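Emthorpe to open repair and reuse centre on Hirlow Road

6 December 2020
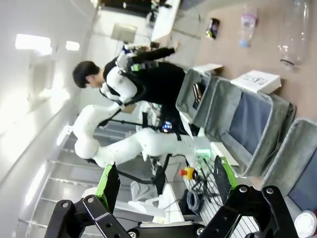
Emthorpe residents will be able to borrow tools, have household items mended and buy second-hand furniture under one roof when the Hirlow Road Reuse Centre opens in the new year. The centre will be run by Alhassan Reuse, a not-for-profit company which has operated a smaller shop in the town's covered market.

The company signed a 25-year lease on the former carpet warehouse in October. The building has 800 square metres of floor space over two levels, with step-free access from the car park at the rear. Work on the roof and the heating is finished. The shop fittings are being installed this month.

The ground floor will hold the furniture shop, a collection point for donated goods and a counter where items can be left for repair. Small electrical goods, lamps, bicycles, chairs and clothing will be accepted. Microwaves, gas appliances and mattresses will not. Customers will be given a price before any work is started, and there is no charge if an item cannot be mended.

The upper floor will be used for the tool library and for evening classes in sewing, basic woodwork and bicycle maintenance. Members of the tool library pay a yearly fee and may keep up to four items for a week at a time. The catalogue has 304 tools, including wallpaper strippers, hedge trimmers, tile cutters and extending ladders. Membership can be transferred from the market shop without filling in a new form.

In the past year the market shop took in 1104 items for repair. Space there has been too limited to store large furniture, and donations of wardrobes, beds and dining tables have had to be turned away. These will be accepted at Hirlow Road, and a van collection service will cover Emthorpe and the villages to the north as far as Tranilano Farm.

A spokesperson for Alhassan Reuse said: "Most of what people bring us has a fault that takes less than an hour to put right. With the extra room we can shorten the wait for repairs and take in the larger furniture we are offered every week."

The market shop will stay open until the move is complete. Repairs already booked in will be carried out there, and customers will be contacted if their item is to be collected from the new address.

Visitor numbers will be limited at first and face coverings will be required in line with current rules. Classes will begin when restrictions allow. Places cannot be reserved yet.

Notes to editors

Alhassan Reuse is a not-for-profit company based in Emthorpe. Income from sales and repairs pays for wages, rent and the upkeep of the tool library.

Opening hours will be published on the company's website before the centre opens.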